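Halura workshop recordings: README and rules of practice

Last changed: 20/05/2025

Contents
The set holds 1,000 episodes of parts handling, recorded by arms working side by side in one shared room. Each episode has the wrist video, joint positions, gripper opening and a one-line task note. Farmont keeps the master copy. Dovolar has a read-only mirror.

Rules at the bench
These apply to every station, whoever is booked on it.

1. Check that the stop button works before the first episode of a shift.
2. Keep hands out of the reach of the arm while it is powered. If a part has to be moved by hand, stop the arm first.
3. Fingers open at the start and end of each episode.
4. Look over the cables at the wrist after every 500 grasps and write the result in the station log. A cable that pulls tight at any joint position is a fault -- stop and report it.
5. Crates go where the arm can reach the bottom without touching the sides.
6. Speed stays at or below 300 mm/s whenever people are working in the room.
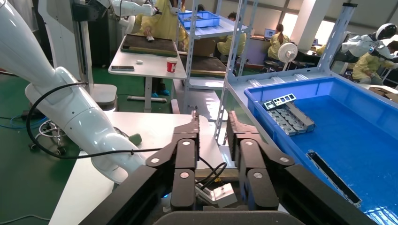

Episodes that break rule 2 or rule 6 are kept but marked "hold" in the index. They are left out of the training split. Do not delete them, as the safety review reads them first.

People in the recordings
Everyone who works in the room has signed the consent form. Anyone may ask for episodes to be withdrawn, and this is done within 7 working days. Faces are blurred before release where they can be made out. Do not try to work out who a person is.

Known gaps
- Gripper opening is missing from the early episodes at the Hassanpour station.
- Task notes were written by several people and the wording varies.
- Light changes through the day and has not been corrected.

Changes
The speed limit in rule 6 will be looked at again in September. Until then the lower figure stands, including for test runs -- no exceptions for short ones.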